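Ink notebook, June, 9.40 in the morning

Batch Roslow 4. Galls from the bag Tharindu brought back, crushed with the hammer in a pillowcase, 151 g after I had picked out the bits of pillowcase. Note for the next person: use the old canvas bag. The pillowcase was not old, and its owner has been told.

Galls into rainwater overnight in the enamel pan with the lid on. This morning the liquid is the colour of strong tea and smells like the inside of a shed. Strained through muslin twice. Second straining took ages and achieved very little except a brown ring on the bench that will now outlive all of us. Yield 279 ml, less than batch 3, which had been left for three days while I was pretending to be on holiday.

Warmed to 60 degrees and held for an hour. Qianru asked why 60. I said it was traditional. She asked whose tradition. I looked back through the notebook and it is mine, from batch 1, when the hotplate dial was stuck there. Leaving it at 60 for now, but we ought to do a cold one alongside so we can at least be wrong on purpose.

11.15

Iron sulphate dissolved separately in a splash of rainwater and added slowly. Pale grey, then purple, then a decent dark brown-black, all as it should be. No gum yet. I want to see what it does on paper before gum starts flattering it.

Test strips on three papers:

Saha cartridge. Goes on faint, darkens nicely within minutes. Slight feathering on the downstrokes. Best of the lot.

Drerness laid, the cream one. Beautiful paper, costs more than lunch, and the ink sits on it in beads like rain on a car. Either it is heavily sized or I have had my hands on it. Tharindu says hands. Repeated with a clean sheet and cotton gloves: still beads, though fewer. So both, and we may each claim the victory.

Back of the delivery note from Pukis. Perfect. Crisp edges, no feathering, deep colour. It always is. I have stopped being surprised that the paper we don't pay for behaves best and have started being annoyed instead.

11.50

Thought the ink had gone gritty. It was the nib. Flossed it with a strip of the delivery note and it wrote again. Struck out two lines of worried speculation about precipitate, which can still be read underneath, more's the pity. At least that ink is permanent.

2.10 in the afternoon

Gum arabic in, one heaped teaspoon of the powder, sieved. It clumped anyway. The recipe I copied out says "stir until smooth", and I would like to meet whoever wrote that and hand them the spoon. Left it to stand and went to answer emails. Came back to find it smooth. Wrote "stand, do not stir" in red inside the cupboard door, under the other things in red.

With gum: much better control, no feathering on the Saha, line sits up a bit and has a slight shine. Beads gone on the Drerness, or at least they now join up into something that could pass for handwriting if you knew the hand. Colour a touch slower to darken.

Qianru tried it with the brush and got a lovely run of greys by thinning it with rainwater. She also tried tap water, which gave a duller, browner grey. We have very hard water and I should have thought of it before topping up batch 2 from the kitchen. That explains batch 2. I withdraw what I wrote about the galls.

3.30

Things still open:

Cold batch against warm batch, same bag of galls, same day, same person doing the straining.

Clove in one bottle, nothing in the other, both left on the windowsill to see which grows fur first. My money is on both.

Light test. Strips half covered with card, in the south window. Last time they were tidied away. I have written DO NOT TIDY on these, in the ink under test, so if it fades we lose the warning as well.

Tharindu wants to work out how many words there are in a bottle. He has got as far as 2,000 with a full reservoir pen and one very dull chapter, and his hand hurts. Putting it down as ongoing. 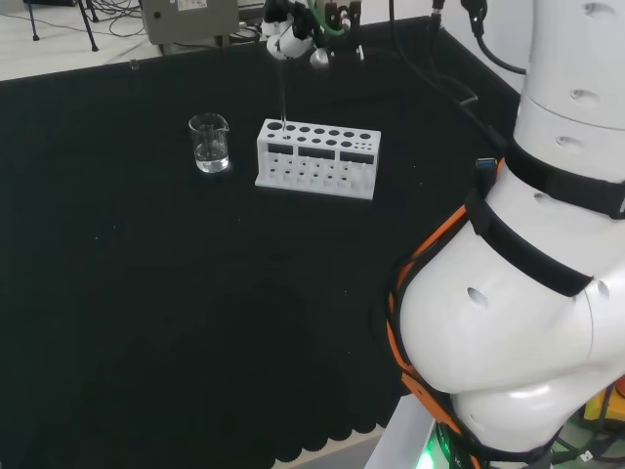
Bottling is the part I always leave until I am tired, and batch 4 was no exception: a good splash went down the outside of the jar and on to my cuff, where it is darkening very well indeed. Everything we pour from in this room has a thick rolled edge. A small glass beaker with a proper spout would have saved the shirt, and with only a little in the bottom, like that one, even I could manage the aim. I would also take the white rack, big hole at the left for the fat brush and the smaller ones along to the right for the pens, which currently live in a mug with the teaspoon. Ask Qianru about prices. Bottles labelled, cuff soaking, pan still to be scrubbed.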